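Zena: Gathering Demonstrations for Household Drawer and Storage Tasks
Student Project Report
Submitted by Marek Šimko

1. Purpose of the project

The Zena project was set up to collect a body of recorded demonstrations from which a learning system could be trained to handle storage furniture in ordinary homes. Earlier student work in the department had used a single test cabinet in the laboratory. The policy trained on those recordings did well on that cabinet and poorly on every other. It was therefore decided that the new recordings should be made in furnished rooms, under whatever lighting those rooms had.

This report covers the collection stage only. Training and evaluation are the subject of a separate report by the Lurside group.

2. Equipment and recording

All demonstrations were given by teleoperation. The operator guided the arm while two camera views were stored together: one from the wrist, close to the fingers, and one from the head position, which takes in more of the furniture. The joint positions and the gripper opening were written to the same file. Recording was handled by Dasach, the department's own logging software, which refuses to save an episode if either view has dropped out.

Each episode was given a short written instruction, such as "open the drawer", and was marked by the operator as complete, partial or failed. Partial and failed episodes were kept. They are stored in their own folder and may be of use later in teaching the system to recover from a poor grip.

The bathroom was the hardest of the rooms. Glass and polished stone produce reflections which change as the arm moves, and the wrist view loses detail quickly against a bright background. The operator's notes for this room were fuller than for any other. 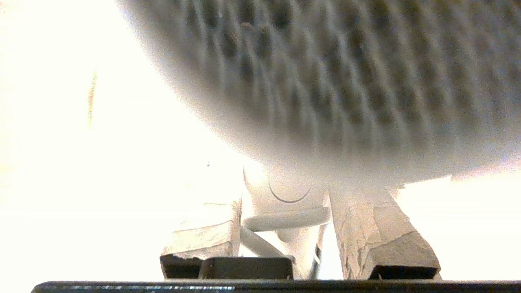
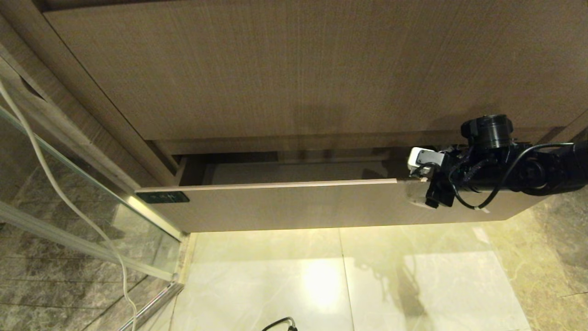

Figure 2. Bathroom recordings: wrist view with the gripper fingers close to a grey mesh-patterned object (first), and head view of the gripper on the top edge of a partly open drawer (second).

3. Size of the collection

The collection was made over 24 sessions, beginning in March and closing on 5th June. At the close, 800 episodes had been accepted, covering nine tasks. Drawer tasks make up the largest share, as the project plan required.

4. Difficulties met

The main difficulty was exposure. The wrist camera was left on automatic settings in the early sessions, and in bright rooms large parts of the picture came out white. Fixed settings were tried, but these made the inside of a drawer or cupboard too dark to be of any use. The automatic settings were restored, and overexposed episodes were tagged - not removed - so that the Lurside group may decide for themselves.

A second difficulty was consistency between operators. Some took hold of a drawer near its middle and others nearer one end. A written guide, known as Bravo, was issued after the first sessions. It asks operators to vary the grip position on purpose and to note it in the episode record. Episodes made before the guide carry no such note, and adding it afterwards from the head view has proved slow work.

5. Recommendations

It is recommended that future collections record the state of the room lights at the start of each session, and that operators review one episode from each view before continuing. The wrist view should be looked at first. Cable routing along the arm should also be checked between episodes, and the check entered in the session log.

The tagged episodes and the Bravo guide have been placed on the department's shared drive with the accepted recordings.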